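Mixed Bins: A Gallery for People Who Don't Believe in Labels

Homes & Storage > Galleries > Toys and Small Things

Every spring the storage people come back and tell us that the trouble with our houses is that things don't have homes. Give each thing a home, they say, and it will go there. I've been hearing this since my daughter was in diapers, and she can drive now. I have yet to see a toy go home.

This April it was the turn of the Plistier method, which reached me by way of a talk at the Broment library and a folded handout. The Plistier method asks you to sort everything a child owns by "play intent." Dolls go under care. Blocks go under building. A pair of toy sunglasses goes under role play, unless the child wears them outside, in which case they are clothing and leave the playroom altogether. I asked where a ring goes. The speaker thought it depended on the ring.

I went home and tried it anyway, on the theory that you should do a thing once before complaining about it in public. It took 2 evenings. By the end I had three clean piles, a fourth pile that was bigger than the other three put together, and a headache. The fourth pile went back in the bin it came out of.

Then there is the hardware. The Stukden catalog lists 1658 separate storage products, which I know because the number is printed on the cover as if it were good news. You can buy a box for doll shoes. You can buy a divider for the box for doll shoes. What you will have trouble finding is a large, plain, open bin with sloping sides that a person can throw things into from across the room, and I suspect that's because you would only need to buy it once.

I do have some sympathy for the other side. Imhof, the secondhand store on the corner by the post office, keeps its toys in one long trough, and I've watched parents give up on it in under a minute. If you want the other half of a tea set, a trough is a bad place to look. Small things slide under wide things. Anything thin stands up against the wall and stays there. Soft things float to the top and hide whatever is below them. A mixed bin is slow to search, and I won't pretend otherwise.

But how often does a child search? Mine didn't. She reached in and took whatever her hand landed on, and that was the afternoon's game. I've read the claim that sorted toys lead to "deeper play" in several places now, always with the same confidence, and never with anything behind it that I could follow up. It may be true. I'd like to see somebody sit in a playroom with a notebook before I buy the dividers.

A few things I have come to believe about mixed bins, for whatever that's worth:

Go for sloping sides if you can get them. Straight corners collect crumbs and beads.

Metal lasts, but it's loud. Put a towel under the bin if anybody in the house naps.

Leave some floor showing. Once the toys are three deep, everything I said about searching gets a lot worse, and the sorting crowd will start to look right.

Scuffs are fine. I don't trust a toy bin without them, and I don't trust a photo of one either. The catalog version always has a wooden rabbit, a folded blanket and nothing else, and I have never met the child who owns only those.

Take out anything sharp, broken or sticky when you see it. That's the whole maintenance schedule. Plistier has a weekly chart for this, with colored dots.

Readers sometimes write in to say that I'm only defending laziness. I've thought about it, and I think they're partly correct. I also think a method that needs a handout, a chart and a talk at the library ought to be asked harder questions than a bin does - the bin isn't promising anybody anything.

If you've kept a sorted playroom going for longer than a season, with a child in it, I would like to hear how. Please mention who does the sorting. I have a guess.

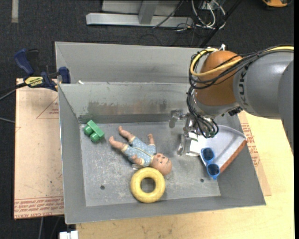
Text and captions by Şükran Çınar | Homes & Storage

Gray sheet metal, open top, sloping sides, and a floor with plenty of scuffs on it. A baby doll in a pale-dotted light blue romper is flat on its back near the middle, and the bright blue sunglasses have ended up nearly on end. Add a toy block and a toy ring and you have four Plistier categories, maybe five, depending on the ring. I would leave the lot exactly where it is.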